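Looking after the arm on the kitchen bench

Skorkoto's booklet says to wipe the gripper monthly and leave the rest alone. I'm not convinced. In two winters of looking after one arm, what has gone wrong is bolts and fingertips, and a cloth fixes neither.

Do the bolts first. Park the arm, kill the power at the wall, then go over every head on the gripper plates with the proper hex key. Snug is enough. The threadlocker they sell alongside (Bonach, 29 dollars a tube) may be lovely stuff, but I've never seen it beat the ordinary kind.

Next, the fingertips. Bring them down beside something upright, like the bronze bar on the bamboo panel, and sight along it. If one tip sits proud of the other, reseat both. 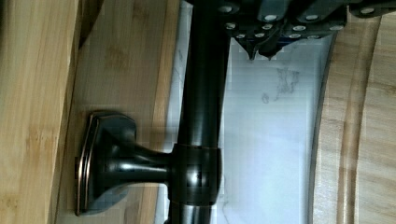
Ostap Ivanyshyn reckons sighting by eye is hopeless and you want a feeler gauge. Fair enough, if you own one.

Re-teach your heights after any reseat. The app claims it does this for you - mine was still using old numbers in February. Jog down slowly over the far edge of the cutting board and save that as your low point. An open toaster oven door wants its own keep-out zone, whatever the automatic mapping promises.
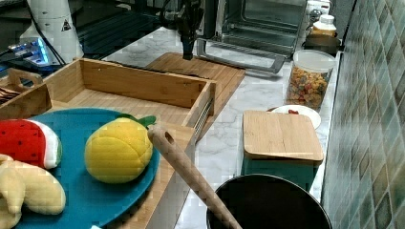
Does the saved height survive a firmware update? Mine went back to factory after the last one, and Holtine support told me to start over.

Write your numbers on paper, then. Mine live inside the cupboard door.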